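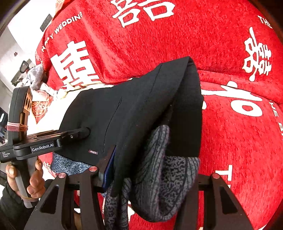 3.2. Prendas de doble capa

Las prendas de doble capa plantean un problema de clasificación que no aparece en las camisetas ni en las toallas. En el inventario de Westwood se registraron 300 prendas de uso doméstico, de las cuales 31 combinan un tejido exterior liso con un interior estampado. En este grupo el lado visible cambia según cómo se tome la tela, y una misma prenda puede anotarse como negra o como estampada en dos momentos del mismo plegado.

El protocolo de Garrido, que seguimos con cambios menores, pide extender primero la prenda sobre una superficie de color uniforme y buscar el borde más largo y recto. Ese borde se toma como referencia para el primer pliegue. Cuando el tejido es oscuro y mate, las costuras apenas se distinguen de las arrugas, y conviene apoyarse en otros indicios: la etiqueta, el cambio de textura o la parte del interior que asoma por debajo (Figura 4). 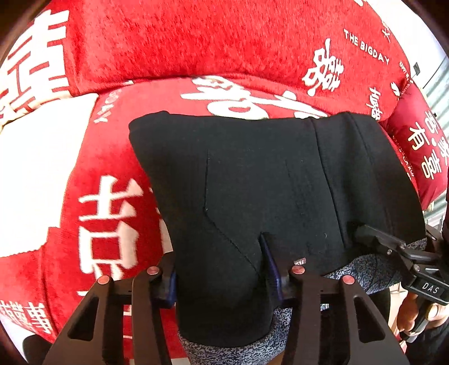 Figura 4. Prenda negra lisa extendida sobre ropa de cama roja. Por la parte inferior asoma tela moteada en gris y negro.

La etiqueta resultó ser el indicio más estable en las prendas pequeñas, aunque no siempre se lee completa. En las anotaciones se transcribió solo la parte legible y se dejó en blanco el resto. No se intentó deducir la marca ni la talla.

El color del fondo también influye. Sobre la colcha roja el contorno de las prendas negras se marcó con menos correcciones que sobre la sábana gris empleada en Istville. La diferencia se reduce en las prendas claras. Las hilachas y motas se anotaron aparte, en el campo de observaciones, y no se tuvieron en cuenta al trazar el contorno.

En total se conservaron 2326 anotaciones de borde. Las que correspondían a un interior expuesto llevan una marca propia, siguiendo la nomenclatura de Pament, y se analizan por separado en el apartado siguiente.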